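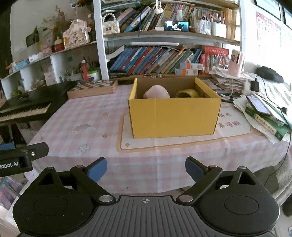
Open days ask the wrong question

Robot demonstrations are usually arranged so that visitors ask whether the machine can do the task. I spent most of an open day at the Prastbridge workshop in June and came away thinking that the task is the least informative part of the visit. What a buyer, a funder or a local councillor should ask to see is the data, and how it was gathered.

Prastbridge builds its manipulation policies from demonstrations made with hand-held grippers. A person carries the tool, with a camera mounted on it, into an ordinary room and does ordinary jobs with two padded fingers. The recordings are then used to train an arm which has never been in that room. The method is cheap compared with teleoperation, and it travels. A gripper goes in a rucksack. An arm needs a bench, a power supply and a risk assessment.

The open day had two parts. The first was a Vakden arm on a fixed bench, sorting small household goods into cardboard boxes. It was competent and slow. The second was a side room with a screen and a table, where visitors could look through the recordings and try the gripper themselves. Most people gave the arm twenty minutes and the side room five. I would reverse that.

The arm runs under lighting its owners chose, on a surface its owners chose, with objects it has met before. A good run under those conditions sets an upper limit on performance and says very little about the lower one. The recordings are closer to the lower limit. They contain gingham tablecloths, open boxes with a roll of tape in them, shelves crowded with books, chargers and their cables. A patterned cloth is a harder background than grey laminate, and a phone with its screen lit changes the exposure of everything near it. If a training set has plenty of this, the trained arm has some chance in a kitchen. If it has none, no amount of bench success will help.

The staff said that the current set holds 807 sessions, of which 538 were kept after checking. That is a loss of one third. I asked what the rejected ones had in common and was told tracking failure, mostly, where the tool had been swung too quickly for its position to be recovered. This is a useful answer, and it was not on any of the display boards. The boards gave a target of 1,000 kept sessions and a drawing of a house.

Trying the gripper was also instructive. With two fingers and no sense of touch beyond what comes back through the handle, one soon starts to approach objects squarely and to slow down before contact. People adapt to the tool within a few attempts. The consequence is that later recordings from the same person are smoother and less varied than early ones, and a set made by a few practised hands may be narrower than its size suggests. The Zikthorpe group rotates its collectors for this reason. Prastbridge does not, and I think it should.

There is a case for the bench demonstration. It shows that the whole chain from recording to motion is working, and visitors with no technical background need something to look at. I accept both points. The Marquez open day managed this by running its arm for ten minutes on the hour and leaving the rest of the time for questions. It also put a failed run on the screen beside a successful one, with the joint positions plotted underneath.

Prastbridge could do the same at very little cost. Publish the rejection rate at the door, state how many homes and how many collectors are in the set, and let visitors bring an object of their own to the bench. I had a bunch of keys in my pocket and would have liked to see the arm try them.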